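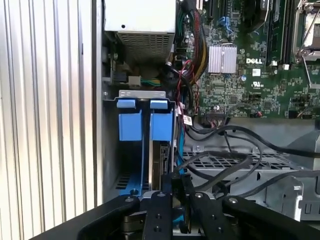
Dell-Hauptplatine mit Kühlkörper im offenen Gehäuse.

PRESSEMITTEILUNG
Gitodthorpe, 15.4.24
Zur sofortigen Veröffentlichung

Kirchen in Gitodthorpe gratulieren neuem Stadtrat und erinnern an Zusage zur Klinikseelsorge

Der Ökumenische Rat Gitodthorpe gratuliert allen neu und wieder gewählten Mitgliedern des Stadtrats. Wahlkampf war lang, streckenweise laut. Jetzt liegt das Ergebnis vor, und wir erkennen es an. Dank auch an alle, die kandidiert haben und kein Mandat bekommen. Ohne sie gäbe es keine Wahl.

Der Rat der Kirchen gibt wie immer keine Empfehlung für oder gegen eine Partei ab und kommentiert auch nicht, wer mit wem Gespräche führt. Das ist Sache der Gewählten. Zu einem Thema melden wir uns trotzdem sofort zu Wort, weil die Zeit knapp ist: städtischer Zuschuss für die Seelsorge am Klinikum Drisiseck.

Worum es geht

Der Zuschuss läuft zum Jahresende aus. Der alte Stadtrat hat die Verlängerung zweimal vertagt, zuletzt mit Verweis auf die Wahl. Alle vier Fraktionen hatten auf unserem Podium im Gemeindehaus Skorusard zugesagt, das Thema nach der Wahl zügig auf die Tagesordnung zu nehmen. Daran erinnern wir. Freundlich, aber deutlich.

Die Rufbereitschaft im Klinikum ist derzeit auch nachts besetzt. Sie steht allen offen, Kirchenmitgliedern und Menschen ohne oder mit anderem Bekenntnis, Patienten wie Angehörigen, dem Pflegepersonal sowieso. Getragen wird sie von den katholischen und evangelischen Gemeinden gemeinsam, die Stadt beteiligt sich an den Personalkosten. Fällt der städtische Anteil weg, ist die Nachtbereitschaft aus Kirchenmitteln allein nicht zu halten. Die Tagesdienste blieben vorerst, in welchem Umfang muß dann neu verhandelt werden.

2.579 Unterschriften

Für den Erhalt haben bis Ende der Sammlung 2.579 Bürgerinnen und Bürger unterschrieben. Listen lagen in den Kirchen aus, dazu im Rathausfoyer und in mehreren Geschäften in Skorusard. Übergabe an die Stadtverwaltung ist erfolgt, Eingangsbestätigung liegt vor. Eine inhaltliche Antwort steht noch aus.

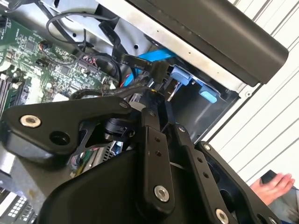 Geöffneter Desktop-Rechner, davor ein schwarzer Greifer.

Aus der Erklärung des Ökumenischen Rates

„Wir beglückwünschen die Gewählten und wünschen ihnen für ihr Amt Kraft, Geduld und einen langen Atem. Wer ein Mandat übernimmt, übernimmt Verantwortung auch für diejenigen, die ihn nicht gewählt haben. Wir bitten unsere Gemeinden, für die Mitglieder des Stadtrats zu beten, unabhängig von der Partei.

Zugleich bitten wir den neuen Stadtrat, die Menschen am Krankenbett nicht auf einen späteren Haushalt zu vertrösten. Was vor der Wahl versprochen wurde, soll nach der Wahl beraten werden. Öffentlich und mit allen Zahlen auf dem Tisch. Zu Gesprächen sind wir jederzeit bereit.“

Der Text wurde einstimmig angenommen. Er wird in den kommenden Gottesdiensten verlesen und hängt in den Schaukästen aus.

Was wir konkret vorschlagen

Erstens: Beratung im Sozialausschuss noch im Mai, vor Beginn der Haushaltsklausur. Zweitens: Verlängerung der bestehenden Vereinbarung zunächst um 12 Monate, unveränderte Höhe. Drittens ein gemeinsamer Bericht von Klinikum, Kirchen und Verwaltung über die Arbeit der Rufbereitschaft, damit der Rat für die Zeit danach eine ordentliche Grundlage hat. Den Entwurf für so einen Bericht gibt es, er kann bei der Geschäftsstelle angefordert werden.

Fortgesetzt wird außerdem das Projekt Tomar, in dem Ehrenamtliche für Besuchsdienste auf den Stationen geschult werden. 28 Teilnehmende haben den letzten Kurs abgeschlossen. Tomar wird aus Spenden finanziert und ist vom Zuschuss der Stadt nicht abhängig, ersetzt die hauptamtliche Seelsorge aber auch nicht. Bitte in der Berichterstattung nicht vermischen, das ist zuletzt leider passiert.

Begegnungsabend mit dem neuen Stadtrat

Ebenfalls im Mai, Gemeindehaus Skorusard, großer Saal. Einladungen an alle Fraktionen gehen diese Woche raus. Kein Podium diesmal, sondern Tische, Suppe, Gespräch. Beginn mit kurzer Andacht, Teilnahme daran freiwillig. Genauer Termin folgt sobald die Sitzungsplanung des Rathauses steht. Presse ist willkommen, kurze Anmeldung genügt. Interviews am Rande sind möglich, bitte vorher absprechen.
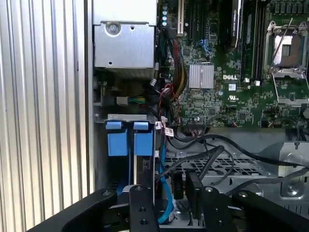 Ist der Ökumenische Rat an der Haushaltsberatung beteiligt?

Stimmrecht hat er dort keines. Er kann aber wie andere Träger schriftlich Stellung nehmen und auf Einladung im Sozialausschuss gehört werden. Die Stellungnahme ist eingereicht, um eine Anhörung wurde gebeten.

Hinweise für die Redaktionen

Abdruck frei, Beleg erbeten. Die vollständige Erklärung und der Wortlaut der Unterschriftenliste sind bei der Geschäftstelle erhältlich, auf Wunsch auch per Post. Rückfragen vormittags telefonisch, sonst schriftlich. Auskünfte zum Dienstplan im Klinikum Drisiseck gibt nur das Klinikum selbst.

Ökumenischer Rat Gitodthorpe
Geschäftsstelle und Pressearbeit
Gemeindehaus Skorusard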